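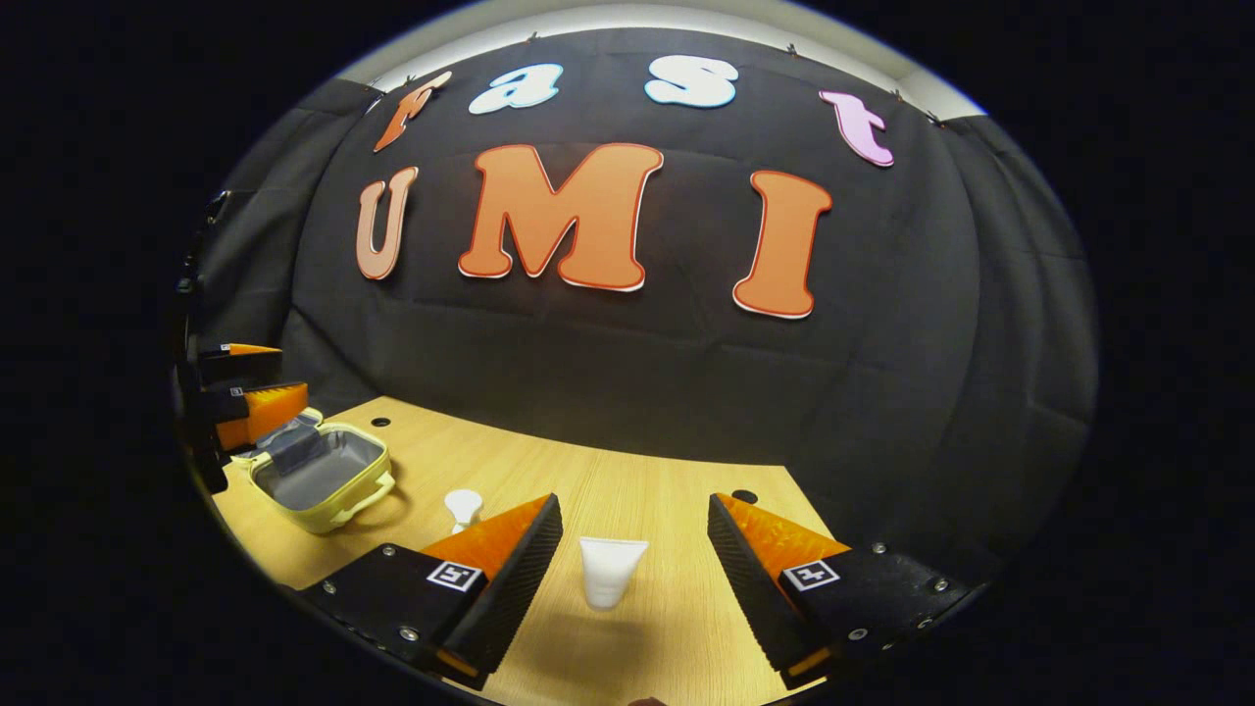 3. Case, Color and Spacing in Handmade Display Lettering

3.1 Why homemade signs deserve a closer look

Most of what we know about the legibility of large letters comes from road signs, shop fronts and printed posters, all made by people with training, rulers and a budget. Handmade display lettering has had far less attention, and we think that is a real shame, as it is a wonderful place to watch ordinary people solve design problems. Someone who cuts letters from paper for a school hall or a club evening has to choose a size, a case, a color and a spacing, usually with one pair of scissors and a limited stock of sheets. The choices that come out are often surprising and sometimes better than anything in the manuals!

The material for this section is the Vlček collection, which holds 819 photographs of temporary signs from the towns of Letuson and Kirkent, the earliest of them taken in the year 2000. The photographs were sorted by Marek Kuruc, whose notes on paper, pins and backing cloth we have used throughout. We left out anything painted directly on a wall and anything produced on a plotter. Signs with a single letter were kept for the discussion of color but not for spacing.

3.2 Mixed case

Our first finding concerns the use of capitals. Manuals for amateurs tend to recommend a single case for the whole sign, and the collection pays very little attention to that advice. Makers switch case freely, and they do so in patterned ways. The most common pattern sets a descriptive word in lowercase and a name or abbreviation in capitals, with the capitals cut larger. The same arrangement is easy to find elsewhere: in Figure 1 the word "fast" runs along the upper row in rounded lowercase, and "UMI" sits under it in bigger, bolder capitals.

Figure 1. Cut-out letters on black fabric, with a lowercase row over a row of capitals.

What delighted us is how well this works at a distance. The outline of a lowercase word is uneven, with tall letters such as f and t standing up beside low ones such as a and s, and that unevenness gives the eye something to hold on to before the individual letters can be made out. A short run of capitals has a nearly rectangular outline and depends much more on size and weight. Makers who enlarge their capitals are compensating for this, whether or not they would put it that way. In the Letuson material the habit is close to universal on signs of two rows. In Kirkent it is patchier, and the older signs there often run capitals and lowercase at the same height, to the cost of the capitals.

3.3 Color and outline

Color turned out to be a richer topic than we had planned for. We expected makers to pick one color per word, and many did, but a large group changed color from letter to letter in one row and held to a narrow range in the other. Figure 1 follows this second approach: the upper row moves from orange through white to pink, and the lower keeps to oranges, one of them nearer to peach. On a dark backing the pale letters carry furthest, and a thin outline in a second color (pale blue around white is a lovely one) softens the edge without costing much contrast.

Yellow behaves beautifully on black and terribly on undyed cotton. Dark green was the weakest color on every backing darker than gray, and we would happily see it dropped from classroom sets altogether. Red fell in between and depended heavily on the lighting of the room.

3.4 Tilt and spacing

Letters that lean are usually treated as mistakes. We disagree. A tilt of up to 10 degrees on the first or last letter of a word did no harm to reading speed in our hall trials, which used the Felten reading distances, and readers described those words as friendlier. Tilt in the middle of a word was another matter, especially when two neighbors leaned toward each other and closed the gap between them.

Spacing remains the hardest part for amateur makers. The typical fault is a row that starts generously and gets squeezed toward the right, and we saw it in both towns and in every decade of the collection. Kuruc's notes suggest a simple remedy that we have since tried with great pleasure: pin the first and last letters, then the middle one, and fill in from there. Rows of five letters or fewer rarely need any further correction. Longer rows benefit from a chalk line on the cloth, which brushes out of felt and canvas but clings to velvet, and the treatment of backing fabrics is taken up in Section 4.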